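Search this notebook
Search
Advanced search

Bench notebook - the big table, surface and finish
06/06/2025, posted by the Kiltcombe workshop bench

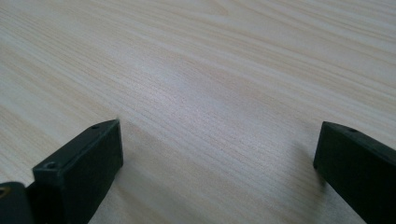 I have been meaning to write up the table properly for ages, and with the shop quiet this afternoon I finally sat down with a mug of tea (on a coaster, before anyone asks) and went through the loose notes in the drawer.

First, the grain. It is a pale top, cream going to beige, with long wavy streaks, and I have grown very fond of it. The trouble is that it hides things. A pencil line laid along the streaks is nearly impossible to find again ten minutes later, and I lost a good part of Tuesday's layout that way. Lines that cross the grain show up much better, so I have started turning the paper templates until the long edge cuts across it. For anything that has to run the other way, use the blue tape and mark on that.

Then there is the shine. The finish is smooth enough to throw the light back at you, and where it does, the pattern washes out to something close to white. Lovely to look at, hopeless for reading a fine scribe mark! Moving your head works. Moving the lamp works better. I tried it low on the left and then high behind my shoulder, and high behind the shoulder won easily, though it does mean the cord has to go round the stool.

Cleaning. We have been using the Darnitz soap, one capful in the small bucket, cloth wrung out hard. I like it and it smells nice, but it leaves a faint drag on the surface if you skip the second wipe with plain water. Please don't skip it. The Sisodia wax is still on the shelf and I would rather it stayed there for now - I put a little on the offcut in October and it came up blotchy, and I have never quite worked out if that was the wax or me being impatient.

On the offcut I also did a rubbing test this week, dry cloth first, 80 strokes in one spot, and could not feel any difference with a fingertip. After that I went at a second spot with the gray pad and dulled it quite badly in 6. So that settles the gray pad as far as I am concerned, and it has gone into the metalwork drawer.

Still to do: felt dots for the undersides of the heavy jigs, a second lamp clamp, and a reply to Emunport about the replacement edging, order 988, which they say is on its way. The tape is nearly finished too, so I will add a couple of rolls to the next list.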